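Notes for the Nisstead evening, talk on how a city council fills its top jobs

Okay, slow down at the start. Last time I raced through the first bit and Kerstin Ackermann had to wave at me from the back.

Hello, thanks for having me. I'm going to talk about appointments, meaning the people who run departments in a town our size without ever standing for election. Parks, water, housing, the harbor office. You vote for a council and a mayor, and then a whole second layer of people shows up whose names you learn when your bin doesn't get emptied.

(Ask who can name the current housing director. Wait. Don't help them.)

So, the way it works on paper. The mayor puts forward a name. The council holds a hearing, everybody gets to ask questions, and then there's a vote. If the council votes yes, lovely, the person starts. If it votes no, the mayor is supposed to come back with another name. And if the council just doesn't vote at all, well, that's where my evening really begins!

Under our charter, when the council lets the clock run out, the mayor can name someone as "acting" director. Acting directors have the same desk, the same budget and the same signature as the real thing. The charter says acting is temporary. It doesn't say how long temporary is. I've read that page more times than I'd like to admit, and I even called the clerk's office in Boludton to see if theirs was any clearer (it is, a little, they have an end date).

Tell the Rimkutė story here. Ojārs Rimkutė was named acting water director in December, and his hearing got moved 5 times. The majority said his paperwork was late. His side said it had been sitting in the clerk's tray the whole time. I asked both sides for the cover sheet with the stamp on it, and I got two different cover sheets. I still don't know which one came first and I'm going to say so out loud, please don't let me pretend otherwise.

Meanwhile the man was signing contracts. One of them was the Navickas pumping job, which you'll remember from all the trucks on the hill road. Was he allowed to sign it? The city lawyer said yes. Vichien Ratanaporn, who leads the opposition group, said no, and put it in a letter that got 445 signatures. I like that letter a lot, by the way, it's a page long and you can understand every word of it.

Read out the middle paragraph of the letter if there's time. If not, skip on to the seats.

The seats. There are seven department jobs that need a hearing. As I write this, two of them have acting people in them. Maybe that doesn't sound like much, but those two are water and housing, and between them they come up in nearly every complaint I hear at the market.

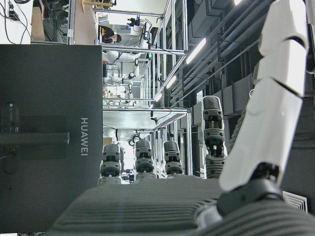 A hearing is only as good as the questions, and ours are pretty weak. Members get their few minutes and a lot of them use it for a speech. The nominee nods, says thank you, and we all go home knowing what the council member thinks about parking. What I want is for each question to hang on the one before it, the way those short dark finger segments do, joint after joint, all four fingers pointing the same way. Hamidreza Hosseinzadeh did it beautifully at the Pleker hearing. He asked about one late invoice, then who saw it, then who told them to wait, and he just kept going in that same quiet voice until we had an answer.

(Pause. Drink some water.)

People ask me if I'm against the mayor on this. I'm not, particularly. The last mayor did the same thing and the council then was just as happy to sit on its hands. Rasmus Rebane has a draft change going around that would put an end date on acting jobs, and I think it's decent, though I'd make the date shorter and I've told him so. He says he'd lose votes if he did. Fair enough, he counts them and I don't.

If anyone asks about the harbor office, say I haven't looked into it properly yet.

If anyone asks about pay, acting directors get the full salary, yes, from their first morning.

Copies of the draft and the Ratanaporn letter are on the side table. Take one, scribble on it, and bring it along to the next council meeting, where the public gets to speak right after the minutes are read.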